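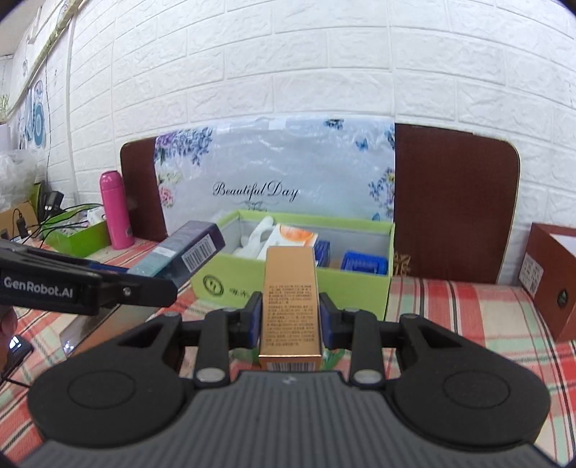

Packing table check - Drikuro gift parcels, room 3

Checked by Hicham Abou Zeid, Sunday, July 28, 2024. Comments are mine unless they say otherwise, and please do write underneath if you see it differently!

1. Table and cloth
Table steady, no wobble: OK
Cloth flat, with no hem hanging where feet go: OK
Comment: I do love the plaid cloth, it cheers the whole room up - but please smooth it out before a heavy carton goes on top, as it likes to bunch.

2. Open cartons
Base taped on the inside and outside: OK
Flaps folded well back: FIX
Comment: The green box is a lovely size for mixed parcels and I'd happily use it all year. One flap on the spare had a sharp torn edge, so I've trimmed it. Run a finger along yours (gently) before you start filling.

3. Small boxes going in
Corners sound, nothing crushed: OK
Small print and barcode labels left uncovered: OK
Comment: Tall boxes like the gold one go in upright if the lid will close, otherwise flat along the long side. Wael Lamrani asked in May whether stickers may go over the small print, and the answer is still no, sorry Wael.

4. Brown cartons
Label facing out: OK
Kept away from the table edge: WATCH
Comment: Full ones are heavier than they look, so slide them toward you and lift with both hands. Carton 87 goes to El Idrissi and needs a second strip of tape.

5. Floor and walkway
Clear to the door: OK
Knife closed and back in the drawer: FIX
Comment: Found open under some tissue paper, which gave me quite a turn.

Next check: Wael, before the Firnano order goes out.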